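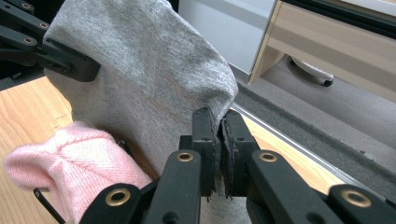
Joana Mota asked at the last club night whether the fingers ought to be squeezed as hard as they'll go, and Samuele Galli told her no, just until the cloth stops sliding, and please read section 4 again. So we've rewritten section 4, a bit longer this time, and we hope friendlier!

4. Picking up an edge

Before you start, make sure you've done the finger check in section 3 (the pads should meet along their whole length, top to bottom).

1. Lay one piece of cloth on the table. Knits are lovely to learn on, so start with an old sweatshirt or T-shirt if you have one.

2. Open the fingers wide and come in slowly from the side, with the edge of the cloth between the two pads.

3. Close gently until the pads hold the fold. If the cloth bunches up a little between them, that's fine, carry on.

4. Lift a hand's width and wait for a slow breath. If it slips, open up, go back to step 2 and take a slightly deeper bite.

5. With the second gripper, steady the other side of the cloth before you move anything across the table.

6. Set it down, open both grippers fully, and write the try in your Lullville log sheet, good or bad. We really do want the bad ones too.

Note: A full practice set is 70 tries. You don't have to do them in one evening, and your wrists will thank you if you don't.

Caution: Keep your own fingers, sleeves and long hair away from the arms while they close. The joints pinch!

Caution: Never tug on cloth that has caught in a joint. Open the gripper first, then ease it out by hand.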